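Handling and Packing Small Collections
Unit 4 notes: strung beads, cords and mixed small items
Prepared by Mélanie Pelletier, with storage notes from Aarne Leinonen

Bring these notes to the June practical. You will also need the Zerlow condition sheet, a soft pencil and a tape measure. Pens stay in your bag.

4.1 Before you move anything

Most damage to strung items happens at the cord. The beads might last a century in a drawer and the thread might last ten years. Treat every strand as if the thread is ready to go, whatever it looks like.

Work over fabric with a bit of grip to it. A bare benchtop lets beads bounce and roll, and if a strand breaks you will be on the floor with a torch. Towelling is no good as it has loops that catch on clasps and metal fittings.

Support a short bracelet along its length where you can. Long necklaces need two hands or a tray. Do not lift one by its tassel or pendant. The knot above a tassel is often glued, and the glue goes brittle before the cord does.
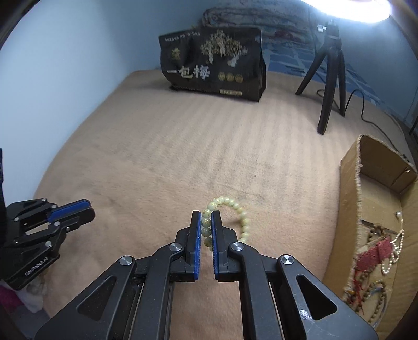
Marked beads need extra care. Characters, numerals and small symbols may be cut in, inked or printed, and you often can't tell which without a hand lens. Until you know, do not wipe them. Note on the sheet that marks are present and which colour they are, and leave the reading of them to someone who knows the script.

4.2 Sorting

Sort by how things behave in a box, then by owner or set. In the practical we use four groups:

Light-coloured strands, which pick up dye and grime
Dark or wooden strands
Anything with a tassel, ribbon or loose fibre
Flat items such as cards and packets

Red and pink dyes are the usual culprits for staining. Keep a red tassel away from pearls and pale beads, with a layer of unbuffered tissue between if they must share a container. Santosh Shakya's group last year left a mixed lot together over a humid weekend and had 56 beads to assess one by one afterwards.

Lay each strand out in an open coil before it is packed. You are looking for gaps between beads, fraying at the knot and any kink in the cord. Write down what you see, even if it seems minor.

4.3 Boxes and bags

Students ask whether an ordinary carton will do. For a few days, yes. For storage, no — plain cardboard is acidic and sheds dust.

The Gosham trays we use are rated for 500 grams, plenty for jewellery. The larger Jomelico boxes are cheaper but need lining. Gift bags are fine for carrying things to the car and poor for anything else, as items slide to the bottom and tangle. 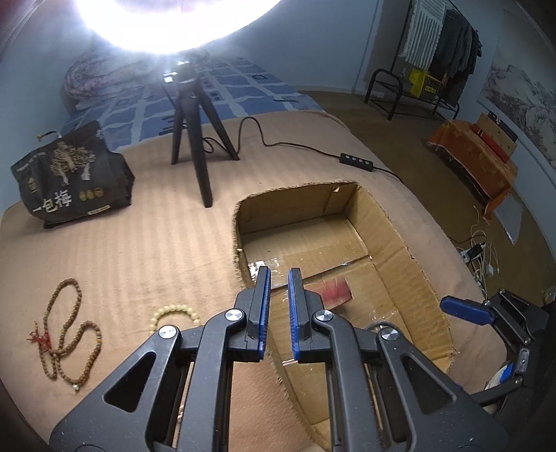
Check any carton over before you put an item in it. Run a finger (gloved, if the edge is rough) around the rim and across the floor. A box that has had its top hacked off, leaving a ragged edge like the one here, will snag a thread as the strand goes in or out. Packing tape across the inside is a second problem: the edges lift, dust sticks to them and fine fibres follow. Line the floor and turn the lining up over the rim, or find another box.

4.4 Lighting

A ring light gives even light for checking knots, but it glares off polished beads and clear tape. Dim it or move it back, then look again from the side. Switch it off when you are writing.

4.5 For the practical

Work in pairs. One person handles, the other writes, and you swap at the halfway mark. Renu Kaushik will be at the front bench with spare tissue and cotton tape.

Your written report is 600 words, not counting the condition sheets. Hand it in to Mélanie's tray by 4 pm.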